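August, notebook, search work for the Woltbridge kitchens site

Reran the Palteo audit on the wall oven page this morning. It now grades us 7 out of 10 for the main phrase. Last month it was 4. The only change in between was that I put the phrase in the title and in two subheadings, so I'm not ready to believe the page got that much better. Traffic from search hasn't moved at all.

Hiler, run on the same page, says the phrase is overused and wants 4 of them taken out. So one tool rewards what the other marks down. I'd like to know what either of them is measuring before we pay for another year.

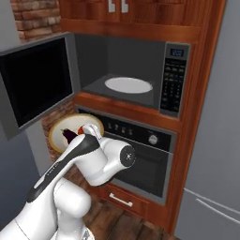
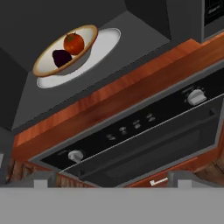 Open microwave above the wall oven (first); fruit in a bowl on a white plate (second). Both renders.

Word count: Palteo wants 2180 words because the pages ranking above us are long. Mayrhofer's page is short and sits above every one of them. I asked their support about this and got a link to the help page I'd already read.

Plan is to leave the wall oven page alone for four weeks, no edits, and log position every morning before coffee. Rewrite the rangehood page for readers only and ignore both grades. If the rangehood page climbs I still won't call it proof, one page is one page.

Still to do: fix the double redirect on the old catalogue address. Check whether the Hiler crawler is reading the cached copy.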